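Threads > Home & Kitchen > Countertops

Stilis Kitchen Notes
October 12, 2018

We finished picking counters for the Utura Street place. A few posts on what I learned, for anyone about to do the same.

1/ We got quotes from three shops. Duda was the only one that put the sink cutout and the edge work on the first page. The other two listed them as extras at the back, and one of those extras was $416.

2/ Ask for the price of the whole slab and the price of the part you use. Our kitchen needs a slab plus a small piece, and most yards won't sell you the small piece alone. Drorkitz has a remnant rack behind the office. Go look at it before you sign anything.

3/ Samples are too small. A 3 inch square tells you the color and that is all. We drove 70 miles to see a full slab of our first choice and crossed it off in a minute. The veins were much wider than in the sample.

4/ Solid white was next on the list. We had it in the last apartment and I wiped it down all day. Every coffee ground showed. I wanted something with a pattern small enough that crumbs could wait until after dinner.

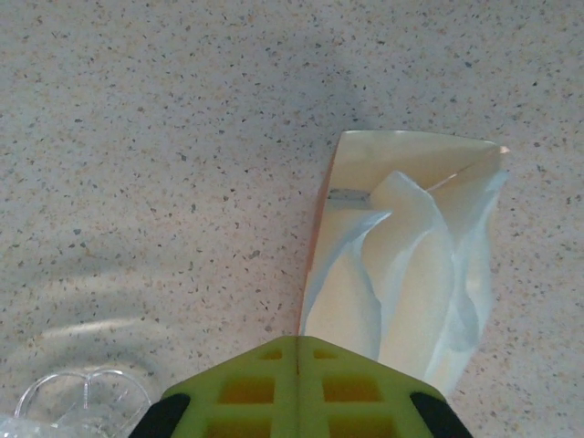

Pale background, lots of tiny gray, brown and tan flecks. Folded white packet on top.

5/ Small flecks also make seams easier to live with. Ask where the seam will go and get it marked on the drawing. Ours was first drawn right next to the sink. We had it moved to the corner and it didn't change the price.

6/ Lead time was quoted at 8 weeks from the template visit, so we should have counters in December. The template can't be done until the base cabinets are in and level. Our installer wanted the sink and faucet on site that day too.

7/ We kept the old backsplash. If it looks bad with the new counter we'll paint the wall and deal with tile next year.

8/ Still deciding on the edge. Eased is included, and anything rounder costs more per foot. Will post the final bill when I have it.

14 replies · 9 shares · 52 likes

This site uses cookies. By continuing to browse you agree to our cookie policy.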